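The case for storing spares inside the case

By Matvii Kravets
Oct 6, 2020

Desktop workstations are still built to be opened, and most of the discussion about them concerns what happens on the motherboard side. Processor, memory and graphics get the attention. The inside of the side panel gets almost none, although it is a large flat area of metal that faces the components and is otherwise occupied by air. My argument is that this area should be treated as storage for small parts, that the practice should be more common than it is, and that repair workshops should stop throwing parts into drawers when a suitable place already exists a hand's width away.

I maintain the machines for a small engineering office and, for part of the week, for the Ruvum repair room, where older workstations are refitted and passed on. Both places have the same recurring loss. A machine comes in with its processor removed for inspection, the small parts go into a tray, the tray goes onto a shelf, and the shelf is tidied by somebody else. When the machine is rebuilt, the processor is present and a memory module is missing, or the reverse. Last year I kept a record of it. Of 648 machines handled, the delay in a large share was caused by parts that had been removed correctly and then stored badly. The mechanical work was rarely the problem.

A panel with moulded holders addresses this directly. The holders keep a part with the chassis it belongs to, so no label is needed to link the two. A square recess will take a processor-sized object. Narrow clips will hold a strip by its ends. The part is visible as soon as the machine is opened, and an empty clip is visible too.
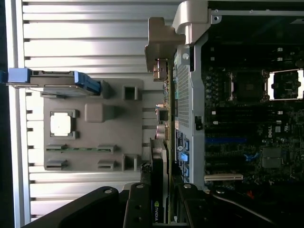
Open workstation with a grey holder plate on the ribbed side panel and the CPU socket uncovered.

The second of those points is the one I consider most important. A drawer does not show what is absent from it. A row of clips does. If a bench procedure calls for a strip in each pair of clips and one pair holds nothing, the technician knows before the panel goes back on. This is the same principle as the outline painted behind a hammer on a workshop wall, and it costs very little plastic.

Colour coding supports the same habit. On many business machines the points intended for the hand are blue: latches, pull tabs, carrier handles. A person who has never opened that model can find the things that are meant to move and leave the others alone. I have trained new starters on this basis for four years. The instruction is short: touch blue first, and look for a screw only when blue has been exhausted. It is a poor substitute for the service manual, but it prevents the more expensive kinds of mistake, such as levering at a bracket that was never meant to release.

There are objections, and three of them deserve a reply.

The first is heat. Rahel Lüthi, who ran the repair room before me, held that nothing should be stored in a chassis that is going to be powered. She was right about loose items and about anything in the path of a fan. A moulded holder fixed to the panel is a different case, provided that it sits clear of the airflow and that whatever it holds cannot fall out when the tower is stood upright. I would not store a part near the vent grille at the rear, and I would not store anything that sheds fibres or dust anywhere in the machine.

The second is static. A bare board clipped to a plastic plate is less well protected than the same board in a shielding bag. For long storage the bag wins without argument. For the hours between removal and refitting, on an earthed bench, with the machine unplugged, I regard the clip as acceptable. Miroslava Hladun disagrees with me on this and bags everything, including parts she intends to refit within ten minutes. Her losses to static are nil. So are mine, but she points out that my sample is small, and I accept the point.

The third is access. A plate on the panel adds depth, and depth matters when a full-height graphics card and a drive carrier compete for the same few centimetres. Here the answer is measurement. Before fitting any aftermarket plate, close the panel on a lump of soft modelling clay placed where the plate will go, then open it and measure what is left. We tried two commercial plates at the repair room, one from Dillport and one from Hisent. The Dillport plate fitted our towers. The Hisent plate was better made, with firmer clips, and fouled the card support in every tower we tried.

The question of cost can be dealt with quickly. We bought 300 plates for the older machines. The full stock of small trays we had been using, with lids and labels, came to 2624 pieces by the time it was counted for disposal, and a tray was still never to hand when one was wanted.

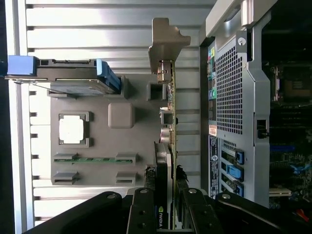

Should a machine be laid on its side before parts are moved in or out of the holders?
It should, with the power lead removed and the open side facing up, so that a dropped part lands on the board or panel where it can be found and does not roll under a fan or into the power supply.

Orientation leads to a wider complaint. Panel storage works only when the machine is serviced in the position its designers assumed, and many offices do not do this. Towers are worked on upright, under desks, by people kneeling on carpet with a torch between their teeth. In that position a clip holds less reliably and a recess with no cover holds nothing at all. I have no sympathy for the claim that there is no time to lift the machine onto a table. Lifting it takes less time than finding one screw in carpet.

I would also like to see manufacturers state what their moulded features are for. A raised boss or a square opening may be a holder, a spacer, a stiffener or a leftover from another variant of the same moulding. The user has no means of telling. A word moulded next to each feature would settle it. Toma, the small firm that makes our bench stands, marks every hole with the size of bolt it takes, and in all the time we have had the stands I have not seen the wrong bolt in one.

Until that becomes normal practice, the repair room uses a printed sheet for each model, drawn by Ximena Tlapale, showing which features we use and for what. The sheet is taped inside the cupboard door above the bench. Ronaldo Malabanan has asked for a copy to be kept in each chassis as well, under the drive carrier, and we are testing whether the paper stays put when the fans are running.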